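Negligent discharge through a party wall: what does the reporting statute cover?

Levesov Legal Forum > Criminal Law > Firearms and Public Safety

plainbrief
Looking for input on a point of drafting. The county is considering an ordinance that requires a report to police after any unintentional discharge inside a multi-unit building. The draft (section 6, subsection b) applies when a projectile "leaves the unit of origin." It does not define "unit." My building on Carrasco Street has shared walls with a void between them. If a round stops in the void, has it left the unit?

tallow_238
Depends on how the property description draws the boundary. In most condo declarations the unit ends at the unfinished interior surface of the drywall. Anything past that is a common element. Under that reading, a round in the void has left the unit and the report is due.

For a rental there is no declaration, so you are back to the lease, and leases rarely describe walls at all.

plainbrief
Mine is a rental. The lease says "the premises known as Apartment 2054" and stops there.

Gridley P
Then a court would probably read it by ordinary meaning. I think tallow is overcomplicating this. The purpose of the section is to get an officer to the neighbor's door quickly. A round in the void has not entered anyone's home. No report.

tallow_238
Disagree. A shooter standing in his own living room can't tell where the round stopped. If the duty turns on a fact he can't observe, you get no reports. The text should be triggered by penetration of the wall surface on his side, which he can see.

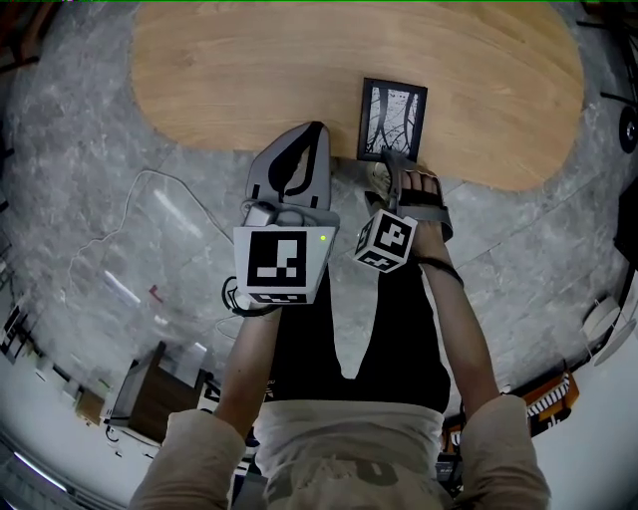
Proposed wording, for anyone who wants to send comments

Sanne De Graaf
I drafted a version of this for a tenants' group in March. Ours read:

"A person who discharges a firearm within a dwelling unit, where the projectile penetrates a wall, floor or ceiling separating that unit from any other unit or common area, shall notify law enforcement without delay."

It drops "leaves the unit" entirely. It also picks up floors and ceilings, which the county draft handles only by implication.

Gridley P
"Without delay" is vague. The county version has a fixed time limit and a $200 civil penalty for missing it. Vague terms are fine in a civil rule but this one carries a misdemeanor on the second violation.

Sanne De Graaf
Fair on the vagueness. I would keep the fixed limit for the penalty and add a separate duty to check on the adjoining occupants, or to call someone who can. A person may be hurt on the other side and the time limit does nothing for them.

Gridley P
A duty to check is a duty to aid, and that is a bigger fight. It also sends the shooter to the neighbor's door, possibly still armed. I would leave it as a call to 911.

oxbow
Has anyone looked at self-incrimination? You are requiring a person to report facts that may support a reckless endangerment charge.

tallow_238
Hit-and-run statutes raise the same issue and have generally survived, on the theory that they regulate conduct and ask for identity and location only. Keep the report limited to that and I don't see a serious problem.

oxbow
The county draft asks for "a full account of the circumstances." That goes well past identity and location.

tallow_238
Missed that. Then it should come out.

plainbrief
Thanks. I will send in Sanne's text with the fixed limit, the 911 call, and "full account" struck. The definition of "unit" I will raise as a separate comment.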